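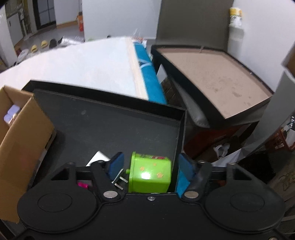

How I Re-Pad and Re-Tune a Hand-Held Gripper

Posted March 9, 2021

Okay, so I have been promising this one to Palesa Hendricks for ages. She took over the second Kedine unit from me and the first thing she asked was "how do you get yours to stop dropping stuff?" and I said I'd write it down, and then I didn't. Palesa, this is for you (and for anybody else with a two-finger hand tool that used to grip nicely and now lets go of everything smooth).

I'm assuming you have the same general kind of thing I do: a body you hold, two fingers that swing in on pivot pins, a padded tip on each finger, and a camera looking down over the lot. If yours has a different linkage the pad part still applies, but skip the bit about the pins and read your own manual.

The whole job takes me 46 minutes when I don't get distracted. Most of that is waiting on glue.

What you need

A small flat screwdriver with a clean tip
A plastic scraper (an old gift card works great)
Rubbing alcohol and a cloth that doesn't shed
Replacement pads, both from the same sheet
Contact glue. I use Tjoa because that's what is in the drawer
A thin marker
A strip of plain paper
A few things to pick up when you're done, in different shapes

Look before you take anything apart

Everybody wants to jump right to peeling the pads off. Please don't! Half the time the pads are fine and it's a pin that has worked loose, and then you've gone and glued on new pads for nothing. I did this twice before it sank in.

Hold the body in one hand and wiggle each finger up and down with the other. I mean up and down, toward the base and away from it, since they're supposed to swing side to side. A finger that rocks has play at the pivot. Do both fingers and compare how they feel. A little bit of give that's the same on each side has never caused me any trouble. What you're hunting for is one finger that feels sloppy next to the other.

Then close the fingers slowly with nothing between them and watch the pads meet. They should touch flat, all over, at the same moment. If the tops touch first and there's a gap at the bottom, write that down or take a photo on your phone, because you'll want to know later if you fixed it.

Now the paper strip. Close the fingers on it and pull gently. It should drag. Move the strip to the upper half of the pads and pull again, then the lower half. If it slides out of one spot like there's nothing there, that's your worn patch.

Cleaning first

Before you decide the pads are dead, clean them. We use ours on toys and little boxes and bits of packaging, and cardboard dust is the absolute worst. It packs into the surface and the pad goes slick. Tape pressed on and lifted off gets most of it. After that, a cloth barely damp with alcohol, one pass, and let it air out. Don't scrub, and don't soak it, or you'll loosen the glue underneath.

Wipe down the links and the base too while you have the cloth out. Go around the pins with a dry corner of it. I used to put a drop of oil on each pin and Marthinus Mtshali made me quit, and he was right, it just turned the dust into paste.

Try the paper strip again. Drags now? You're finished, go have a coffee.

Taking the old pads off

Still slipping? Then off they come. Before you peel, run the marker along the edge of the pad onto the finger so you know where it sat. Do it on both sides. I know it seems obvious where a pad goes, but a small shift makes one finger land ahead of the other and you'll spend the rest of your afternoon wondering why everything twists when you grab it.

Slide the scraper in from the top corner and work down slowly. Keep it flat. If it's stubborn, warm the tip with a hair dryer on low for a minute and try again. Never use a metal blade, the fingers are plastic and they gouge.

Roll the leftover glue off with your thumb (weirdly satisfying), then alcohol, then let it dry all the way.

Putting the new ones on

Always change both. I can't say this strongly enough. An old pad on one side and a new one on the other will hold fine for a day and then start turning things in the grip, and Fatima Moodley lost a whole morning to that one on the first unit.

Thin coat of glue on the finger, thin coat on the pad, and wait until both feel tacky. The label on mine says 7 minutes and I give it that. Line up one edge with your marker line, then roll the pad down so you don't trap air. Once it touches it's stuck, so take your time on that first edge.

Close the fingers on a folded piece of paper and put a rubber band around the tips while it sets. Make sure the paper sticks out past the pads on every side or you'll glue the thing shut. Ask me how I know. Leave it alone for half an hour.

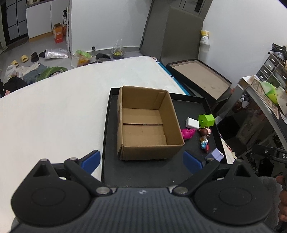
Now for the table, and I do this part while the glue is setting. I like a light cover on the table and a shallow tray on top, and then whatever box I'm packing into goes inside the tray. If a toy gets dropped it stays in the tray and you're not crawling on the floor after it. Push the box up toward one side and leave yourself a strip along the other for the loose pieces.

A few things I've picked up about the layout:

Open the box flaps all the way before you start. A flap that springs back halfway through will bump a finger and knock your nice new pad alignment.

Put the odd shapes in the strip along with the easy ones. A plain block will pass any test. Small figures with heads and arms sticking out are what show you a bad pad.

Keep the near side of the tray clear so you can bring the gripper in low without sweeping anything along.

And use a box you can reach the bottom of! Deep boxes are hard on the fingers because you end up leaning the housings on the rim. I did that for weeks with a tall one and wondered why I kept finding scuffs.

Checking the pins

When the pads are set, take off the rubber band and go back to your wiggle test. If a finger still rocks, look at how its pin is held on your unit. On ours there's a screw behind it that you can get to from the back of the base. Snug it an eighth of a turn, swing the finger, and feel if it still moves freely. Then another eighth if you need it. Stop as soon as the rocking is gone. Too tight is worse than too loose, because the finger will lag behind the other one and you'll feel a hitch when you close your hand.

Match the two sides by feel. I close my eyes for this, which Adanech Tufa thinks is hilarious.

If the pin itself is bent or the hole has gone oval, no screw is going to help you. Order a new finger. Ours come from Skiken and they ship the pair.

Test picks

Start with something boxy and light. Pick it up, lift it over the rim, hold it over the box while you count to five, and lower it in. Watch the piece while you hold it. If it creeps down, the pads aren't meeting flat. If it slowly rotates, one pad is a hair higher than the other.

Next go for something rounded, then something with a knob or a prong on it, where the fingers can't get a full flat face. I grab those across the widest flat part and let the sticking-out bits point wherever they like. Lower the piece most of the way before you open up. Dropping things from the rim makes them bounce, and then you can't tell if the release was clean.

I do each piece a handful of times in different directions. If every one of them goes in without creeping, I call it good.

One more thing before you put it away: look at what the camera sees with the fingers closed. Both tips should show up evenly. If one is hidden, or they're both off to one side, the mount got nudged while you were working on it and you need to square it up again. It's really easy to do while you're leaning on the thing with a scraper.

How often?

I keep a tally in the back of my notebook, and the last set of pads went 291 sessions before the paper strip started sliding. Kgomotso Shezi gets a lot less out of hers, but she does mostly packaging work with all that cardboard, so it makes sense. I clean mine at the end of every day I use it and do the wiggle test whenever something feels off.

I'm going to try a thicker pad from Visasley in April. They're a touch softer, and I have a feeling they'll need the fingers opened up a little to fit the wider pieces. I'll add a note at the bottom of this page once I've run them for a while. Palesa, your spare pads are in the envelope on my desk, and please bring back my good scraper!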